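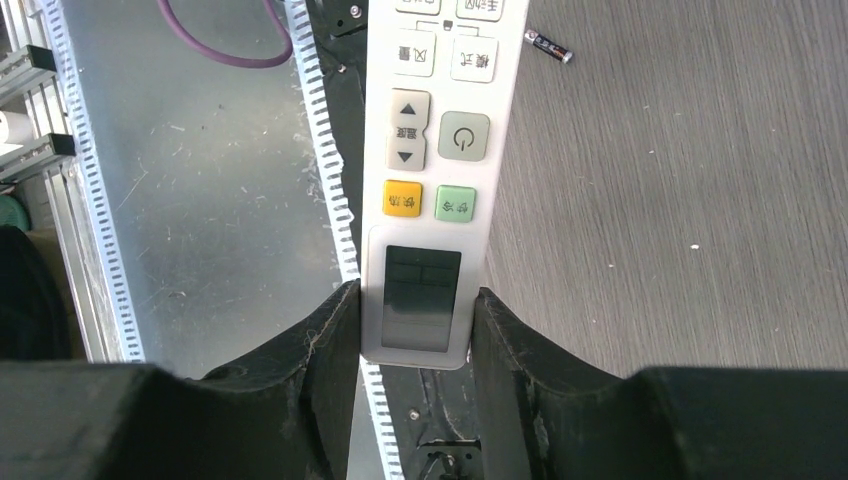

## November 15, 2024

Up too early. Boiler out again, kitchen freezing, toast for breakfast and then toast again at eleven. Rang Druletti about the part, on hold for ages, man said Monday maybe. Quote is £285 now. It was £243 in September!! Wrote it on the back of the gas bill so I can wave it at someone.

Bus to Sterley, late, stood all the way. Afiq had saved me a seat at the library talk but I'd missed the first half, something about the old canal and who dug it. Good slides. Bought his spare ticket for the Ellery concert, he wouldn't take the money so I owe him a curry.

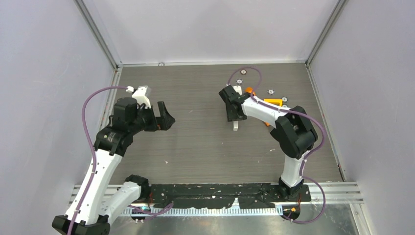 *Grey table, pale walls. Friday.*

Duarte phoned at teatime. His mum is out of hospital, thank god, home with 2 sorts of tablets and strict orders to rest, wich she's ignoring. Said I'd drive over Sunday with soup. Need: leeks, stock, the big flask back from next door.

Still not answered the letter from Stostitz. Tomorow. Really must.

Two jumpers on and a hot water bottle. Read 9 pages, same chapter as last night, couldn't tell you a word of it. Bins out before bed.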